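穿衣辅具比价页 工作记录
2009-04-02

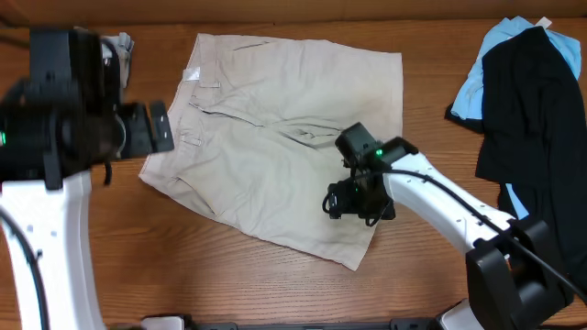
一、今天要弄完的

1. 供货方价格表重新导一遍,昨晚那版编码坏了,品名全是问号
2. Gotow 长柄鞋拔改规格(长度写错)
3. 穿袜器三款并到一页
4. 页脚“价格以抓取时间为准”那句,位置往上挪
5. 腰带夹那类先不上,等样品

二、价格抓取

早上第一次跑,146 条进来,31 条没价格。查了,不是脚本的事,对方把“暂缺”的货价格栏留空,我们这边当成 0 处理了。0 元的取物夹挂了一夜,幸好没人下单。改成空值就显示“暂无报价”,排序时沉底。

第二次跑正常。31 条照样空着,但页面上看着对了。

Kamel 那边的表多了一列“促销截止”,格式乱,有的写年月日,有的只写“月底”。先不用这列。回头写信问他们能不能统一,上次问过一次,没回。

时间戳:现在显示的是服务器时间,不是本地时间,差了几个小时。读者看到“价格更新于凌晨”会以为是旧的。改了,要清缓存才生效,别忘。
(下午补:清了。首页还是旧的,列表页对了。首页是另一份模版,明天弄)

三、长柄鞋拔

Gotow 两种,金属的和塑料的。包装上写的长度和供货表对不上,拿卷尺量,塑料那支是 40 厘米,表里写的是英寸换算过来又四舍五入的数。以后凡是长度一律自己量,不抄表。

金属那支手柄挂绳的孔边有毛刺,刮手。用砂纸蹭了两下好多了,但顾客拿到的不会有人给他蹭。商品说明里要写一句。措词别太重,写“孔边略糙”就行。

塑料那支弯得厉害,坐着用没问题,站着往下压的时候会打晃。体重大的人不推荐。这句放评语第一行。

四、穿袜器

Giscombe 软壳款:袜子好套,拉绳偏短,弯不下腰的人够着费劲。自己接了一段绳试,顺手很多。问厂家有没有长绳版。
Giscombe 硬壳款:薄袜行,厚毛袜撑不开,试了四次只成一次。脚后跟那里总卡。
Warkness 的:中间带槽,布面,两根绳颜色一样,分不出左右,其实也不需要分。拉到底之后壳子抽出来时会带着袜口往上卷。要慢拉。说明书只有图没有字,图也画反了一幅。

三款合一页,用表格,列:适合的袜子厚薄 / 绳长 / 能不能单手 / 收起来占不占地方。单手那列目前全写“不建议”,Giscombe 软壳勉强可以,但我是手好的人,试出来不作数。要找真正单手用的人试过再改。

五、套装怎么挂

争论了半天的老问题。套装里有鞋拔、穿袜器、取物夹、长柄海棉,单件也都在卖。套装价和单件加起来的价要不要并排放?
我的意见:放。读者来比价就是看这个。
另一种意见:单件价天天变,并排放容易错,错了挨骂。
暂定:放,但旁边带上各自的抓取时间。先跑到六月看看投诉多不多,再定。

另外套装的标题太长,供货方恨不得把所有关键字塞进去,“髋关节 护理 穿衣 取物 礼品 包邮”。我们自己重新起名,统一成“品牌+套装+件数”。搜索那边会掉一点,认了。

六、文案

旧文案全是“品质卓越、值得信赖”,什么都没说。删。
新写法:谁用、怎么用、哪里不好用。每条不超过四行。
术后病人那段要小心,不能写“有助恢复”之类,我们不是医生。改成“弯腰角度受限期间,请按医生或治疗师的要求使用”。已替换 Gotow 和 Giscombe 的,Kamel 的还没动。

链接文字也顺手改了,原来全是“点击这里”,读屏软件念出来一串一模一样的。改成品名。

七、没弄完/明天

首页模版时间戳
Kamel 文案
Warkness 的图反了那幅,告诉他们
退货说明那页的邮费还是去年的数,要查
取物夹夹口力度怎么测,想个土办法,弹簧秤?仓库好像有一个
卷尺放回抽屉,别又找半天

砂纸没了,要买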